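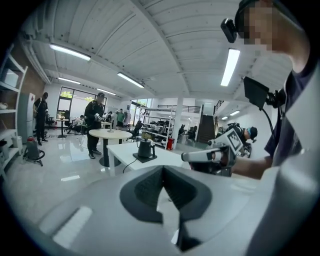

Set up the Lenex kettle on a flat, stable table before you fill it for the first time. The base must sit level and well back from anything that could tip it. A rectangular table with metal legs is fine, but a cord trailing from the base down off the front of the table, as with the black kettle on the white one, can be caught by a knee or a bag. Run yours off the back wherever the power point allows.

Print this page
E-mail this page

4.1 First use

1. Lift the kettle off the base and remove all packing.
2. Wind spare cord under the base — leave enough slack that the base doesn't pull sideways.
3. Fill to the MAX line, boil, and tip the water out. Do this twice.
4. Wipe the outside with a damp cloth. Don't put the kettle or base in water.

Note: A new kettle may smell of plastic for the first few boils. Leave the lid open between uses.

CAUTION: Water leaves the spout at close to 100 °C. Keep the kettle out of reach of children, and wait 15 minutes before descaling.

4.2 Descaling: see next page.

Print | E-mail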